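I've been recording vocals at home for years now, mostly my own, sometimes for friends who turn up with half a verse and a sore throat. People keep asking what I use, and they're always a bit let down when I start talking about blankets. So I've put the household side of it in one spot. No gear reviews, just the stuff I do around the house so a rap vocal comes out clean enough to keep.

## Pick the room first

Walk around the house and clap. I mean it! Clap in every room and listen to what comes back. My bathroom rings like a bell, the kitchen has a nasty little flutter between the fridge and the window, and the spare room with the bed in it is nearly dead. The spare room wins every time, even though it's the coldest.

If you've got a walk-in wardrobe full of coats, try that too, but leave the door open and face the clothes. I did a whole mixtape with my nose in a winter parka and you can't tell.

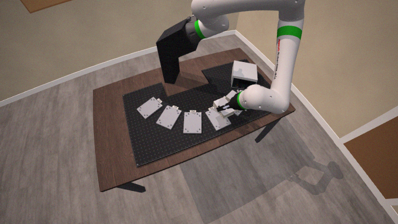

## Blankets, and how to hang them

Foam tiles look the part and do very little for a low voice. Heavy blankets are better and you can still sleep under them. I use three wool ones from the op shop, and a doona for the wall behind me, which matters more than the wall in front. The mic is pointing at whatever's behind your head, so that's where the reflections come from.

Don't nail them up. I screwed two cheap curtain rods into the studs and hung the blankets on clip rings, so they slide out of the way when my mum visits. Leave a hand's width of air between blanket and wall if you've got the space. Folded double is better again.

Wash them before you start. An old blanket sheds, and singing through fluff is horrible.

## The pop filter you can make tonight

A wire coathanger, a clean pair of stockings and some tape. Bend the hanger into a circle, stretch one leg over it so it's tight like a drum, stretch it over again for a second layer, tape the tail down. I've got a proper one from Filteck now and I like it because the arm doesn't droop, but the coathanger did my first two EPs.

Set it a fist away from the mic and keep your mouth a fist away from that. If your P's are still thumping, turn the mic a little so you're rapping past it. Rinse the stocking in warm soapy water every now and then, especially if you share it around. Mine was grey by the end of winter and I should have been ashamed of myself.

## Hum, buzz and the fridge

Before you blame the cable, turn things off. The fridge, the dimmer switch in the hallway, the fish tank pump, the phone charger. Amparo Ospina came over to do a hook and we lost most of an evening to a buzz that was my own bedside lamp. If you switch the fridge off, put your car keys in it. Then you can't drive anywhere without remembering to turn it back on.
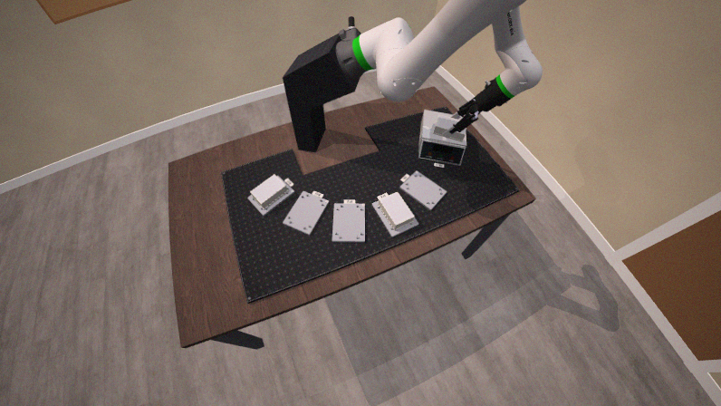
Keep power leads and mic leads apart, and where they have to cross, cross them at a right angle. And don't coil a cable around your elbow, it twists the insides and one day it just crackles. Over, under, over, under, then a strip of velcro. I buy the velcro by the roll from the garden section, where it's sold for tying up tomatoes and costs half as much.

## Looking after your voice

Room temperature water, and plenty of it, starting hours before. Skip the milk. An apple gets rid of that clicky mouth sound better than anything else I've tried (a green one, for whatever reason). Teodor Olteanu swears by warm honey and ginger and brings his own thermos, and his takes are cleaner than mine, so maybe listen to him.

Wear a soft jumper. Puffer jackets rustle, and so do bracelets, and so does a lyric sheet if you hold it. Peg the lyrics to the blanket at eye height, in big handwriting.

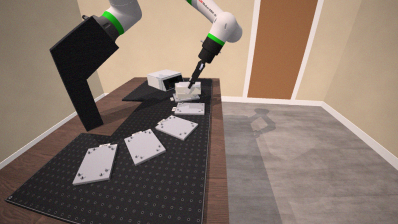
## Getting the whole verse in one go

I love a one-take verse, but I don't get there by wishing. I do the dishes to it. Put the beat on the kitchen speaker, do the washing up and say the verse from top to bottom until I can get through the pots without losing my place. When I can do it while scrubbing the roasting dish, I'm ready.

Then I hit record and leave it running the whole time, even for the warm-ups. The one you weren't worried about is often the best of the lot. Name the file straight away with the song and the take, because "audio 227" will mean nothing to you by November. Copy it to a second drive before you make a cup of tea.

And let the neighbours know if you're a shouter. I take mine a loaf of banana bread and stop at nine.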